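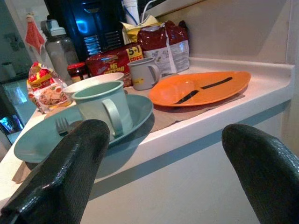 Do compostable plates really turn into compost? Sometimes, and less often than the package wants you to think. Most of the ones we looked at need an industrial facility that runs hotter than any backyard pile. If your town doesn't have one, the plate goes to the landfill with everything else. Compare that with a teal plate and an orange oval one set out on crinkled brown paper: you wash the plates, and the paper is the only thing left to argue about.

What does "biodegradable" mean on a label?
Very little on its own. Almost anything breaks down if you wait long enough. Look for a stated time and a stated place (home pile or industrial site). If the label gives neither, treat the word as decoration.

I tried a Clekeo plate in my own bin. Why is it still there?
We had the same result. Ours went in during November and we could still read the rim 43 weeks later. The company told us our pile was "not active enough." Maybe so. It handled the potato peels fine.
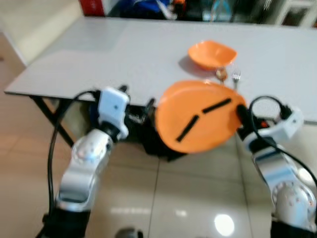
Are the Lulla bowls any better?
A bit. They went soft quickly, and two of them did so while there was still soup inside. We would not pay extra for that.

Is plain paper safe to compost?
Uncoated brown paper usually is, torn up and mixed in with wet scraps. Shiny or slick paper is a different matter. Drip some water on it, and if the water beads up, leave it out.

How many uses before a washable plate pays off?
Sellers love this question because they get to pick the answer. The Skemier brochure says 4. A Paulauskas flyer says 237. Neither one shows its math or says how the plates were washed. Plates you already own are the safer bet. 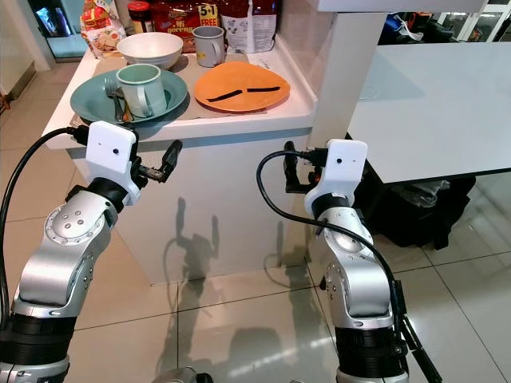 Does my city pick these up with food scraps?
Call and ask, and name the exact product. Some programs take food only and pull out anything that looks like plastic, certified or not.

Do you get paid by any of these companies?
No. We bought everything at full price, and Skemier has stopped answering our emails.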